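# Can a robot arm wipe down a kitchen worktop yet?

**gravumura_gran**, 18 December 2020

I do the cleaning for a few holiday lets round Walldale and my knees are going, so I've been reading up on robots (as you do at midnight). 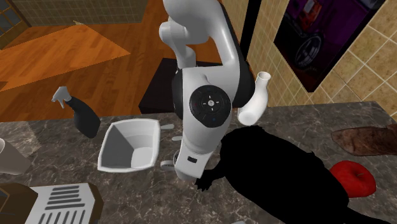 What I want is simple enough. Move the bits and bobs, spray, wipe, put it all back. I don't care if it's slow! Has anyone got one doing that in a real kitchen, or is it all still on computers?

**clarnholm_tinkerer**

Still mostly on computers, I'm afraid. I mess about with simulated kitchens in the evenings and picking up an apple is the easy bit, it's round and it stays put. Spray bottles are horrible. You've got to grab the thing, turn it the right way and squeeze the trigger without dropping it. My best run was 3 good sprays out of 30 goes, and that's with no real water anywhere. Wiping a flat, clear surface I can get working most of the time, but clearing it first is where mine falls over. Dark things on dark marble give my set-up trouble as well.

**Maluleke88**

no. get a robot hoover for the floors, mine was 300 quid and it's fine

**clarnholm_tinkerer**

Fair point about the hoover, but it won't help with worktops. For the knees I'd try a long-handled mop and ask again in 10 years.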